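Prukia Teach Kit for Dual-Arm Robots
Sunday, August 30, 2020
By Paweena Klinhom

The Prukia Teach Kit records manipulation tasks while an operator guides the robot by handheld controller or by moving the arm directly. Both methods write to the same file format, and a session can switch between them without a restart.

The kit consists of two handheld controllers, two wrist camera mounts, a base station and a recording license for one workstation. Each arm is recorded across seven joints, along with gripper opening and both wrist views. The operator starts, pauses and discards a take from the controller. Discarded takes are kept in a separate folder until the session is closed.

Light, flexible objects are a useful first exercise. Artificial flowers and a plastic basket on a white table give stems to grasp, a rim to clear and leaves that can hide the fingers from the wrist view.

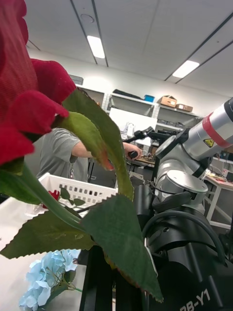

Damov wrote after setting up the kit that stem grasps were easier to teach by controller than by hand guiding, and asked for a slower speed setting near the table. Firmware released since then includes one. It is set per arm and can be assigned to the controller's side button.

Hand guiding requires a robot with torque sensing in every joint. Position-only arms can be used with the controller alone. Check the cable route at full reach before the first take.

Warranty: 11 months, parts and labor. Orders ship from Wistemville. The next production batch is planned for December.

Related items
Prukia Wrist Mount, spare
Prukia Base Station
Klinhom Foot Pedal
Controller Charging Dock

This site uses cookies to remember your cart and region. Accept | Settings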